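May, late, gone 11pm

Table more or less sorted, bowls out on the purple flowery cloth, going to write this quick before I fall asleep on the sofa.

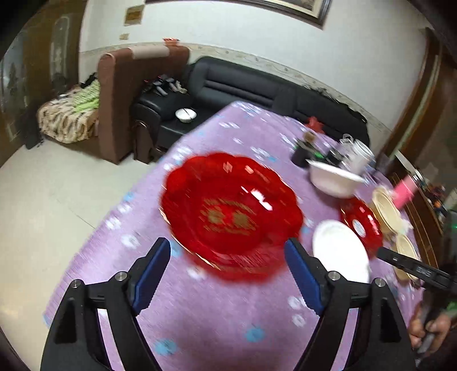

Araba Aidoo says the big red basin is for fruit and only fruit, and if she sees crisps in it on the day she's taking her cake home again. Told her on the phone it would be oranges. She said oranges and what else. I said grapes. Long silence. Grapes roll about apparently, and then people tread on them. So oranges, and those little hard pears if the market has any.

Anyway. Today.

Up at six, meant to be up at five. Cloth was in the airing cupboard all along, under the spare pillowcases, after I'd turned out both drawers AND the box on the landing. Ironed it on the table itself with a towel underneath as the board has gone wonky again. One crease down the middle wont shift. Will put something on it.

Basin down from the top of the wardrobe. Full of wrapping paper and one glove. Gave it a good wash, washing up liquid and warm water, no scourer, Mum would haunt me. She got it for New Year, years back, and it came out every New Year after with sweets in, and we were allowed one each and took four. The gold on the bottom has held up well considering. The smaller red one came later, from Dila on the parade when they were clearing shelves, and it's still got its sticker in the middle. Every year I think, peel that off. Every year I don't. Nuts will cover it.

White bowl for the salad, deep enough. White dish for, what, lemons? Ask Araba. No, don't ask Araba.

Went to Nyarko for the rest after lunch. List said napkins, foil, paper plates, toothpicks. Came back with napkins, foil, a plant. Toothpicks only came in a tub of 1,000 and I stood there like a lemon working out how many years that would last me and put it back. Now have no toothpicks. Will have to go back and buy the 1,000.

19 coming, if the Bevell lot all turn up, and they wont all turn up, they never do, but the one time I cater for less they'll bring cousins. Chairs the real problem. Six of ours, the sofa takes three if they like each other, next door have offered the garden ones. Still short. The young ones can have the floor and a cushion.

Food plan as it stands:
rice (two lots)
chicken, doing it the night before
the beans
salad, last minute
Araba's cake
oranges, see above

Haven't started on the fridge. There's a jar at the back I'm frightened of.

Tried moving the table so it runs straight along the wall, everybody could get round it better, but then the cupboard door catches. Moved it back. Moved it again. Back hurts. It's staying on the slant and people can walk round it, they've got legs.

Phone going again just now, Araba, had I thought about lids or something over the bowls becuase of flies. I had not thought about flies. Clean tea towels will do. Must find clean tea towels. Put a wash on at ten so they should be nearly done, will have to stay up and hang them, no good leaving them in the drum all night, they go sour.

Also remember: ice. candles. ring Auntie back. the bin is

Machine's beeping, more tomorrow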